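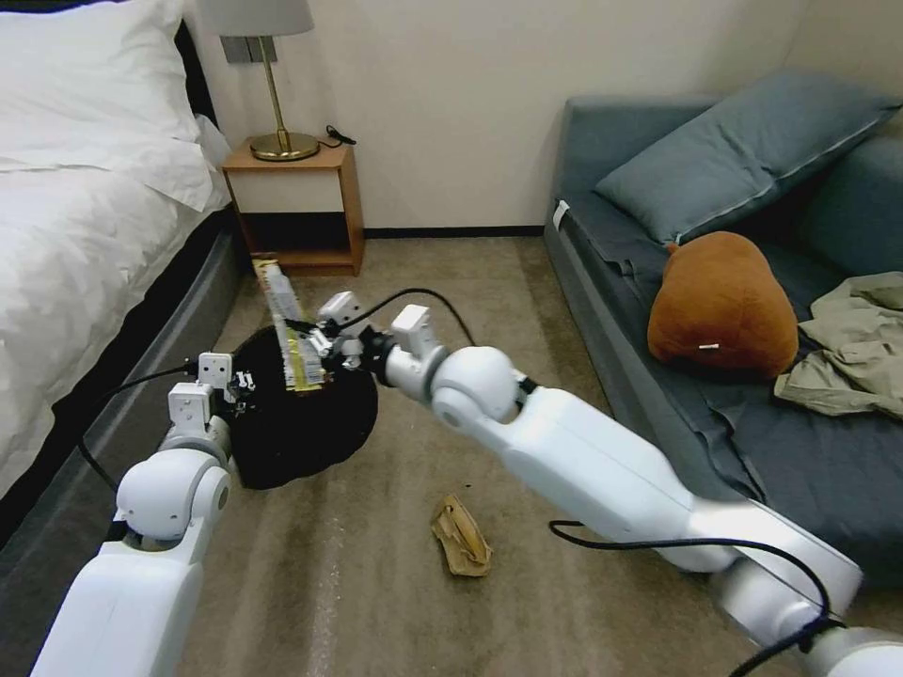 Two-armed tidying robots: planning and buying

A two-armed tidying robot is a pair of robotic arms set up to pick things up off floors, beds and shelves in ordinary rooms. I look after this entry on our wiki, and I've kept it to the money side and the planning, as the build and software pages are long enough already. Prices are in Canadian dollars and come from our own orders, so check them against a fresh quote before you send anyone a number.

Also called: bimanual setup, pair, "the arms" (everyone here).

See also: Grippers; Cables and connectors; Floor types; Slanina base.

What you're paying for

When people ask me for a price they usually mean the arms, and I get it, the arms are the fun part! But a quote for a pair of Flullow arms covers the arms and their power supplies. The grippers are a separate line, and so is whatever holds the whole thing up. We use the Slanina base, which comes without a battery unless you ask for the bundle (ask for the bundle).

Then there's the computer, the cameras and the cabling. Our first budget had no line for cables whatsoever. Cables run along the outside of the arms and loop out around the grippers, so they bend every time a wrist turns, and they're a wear item in my books. I put in 2 full spare sets per pair now. They came to $183 on the last order, shipping included, and I don't argue over that one any more.

Choosing grippers

We went with two-fingered grippers on both sides. Ah-rin So did the comparison and her notes are on the Grippers page, but the short version is that a plain two-fingered gripper copes with most of what ends up on a bedroom carpet. The work in the photo is pretty typical: a long wrapped packet held in the right gripper, the left one open just over a black bag, and a bit of crumpled brown paper still down on the floor. A stiff packet, something soft and something flat are different jobs for the same fingers, so do try before you buy if the seller will let you.

Matching sides cost us a little more up front. I still like it, mostly for the spare parts. One box of finger pads fits everything.

Reach and the room

Measure the room first. I mean the gap between the furniture, which can be a lot narrower than the room on paper. A bed down one side and a sofa bed down the other leaves you a strip of carpet to work in, and the base has to fit in there with enough elbow space for both arms. Longer arms sound like the safe choice and they cost more, but the elbows stick out further when you fold them, and then you're worrying about the lamp on the nightstand.

Things I'd write down before asking for a quote:

Width of the narrowest gap, at elbow height as well as at the floor
Lowest point the grippers have to get to (usually the carpet)
Highest shelf or tabletop you care about
Carpet or hard floor, and any lips at the doorways
Where the charger goes

Rozália Šindelář made a one-page form out of this and it's linked from the Floor types page. Zandeo, who sell us most of our gear, will take it as is.

Running costs

This is where our budgets used to go sideways. Finger pads wear, cables wear, and somebody has to spend an afternoon on calibration when a wrist gets swapped. Last year's parts bill for one pair was $492, not counting labour, and most of that was a single wrist motor. I keep a separate parts line now, so a bad month doesn't eat the travel money.

Labour is harder. Svetozár Machala logs his hours against each pair and I log mine when I remember to, so take the totals on the Labour page with a grain of salt.

Buy, lease or borrow

Leasing made sense for us once, when we wanted a second pair for a short project and had nowhere to store it afterward. Grirko did the lease with a minimum term of 3 months. Read the part about damage carefully! Scuffed housings were treated as ordinary wear in our agreement and bent fingers were not.

If you're buying, try to get the order in before July. Our supplier slows right down over the summer and a late order lands in the middle of fall, when you wanted the arms working already.

Open items

Yolotzin Pacheco is getting a price on a quieter base for use in flats. Colour options for the housings are still white or white, as far as I know. I haven't written up insurance yet, so if you've been through that, please add a section.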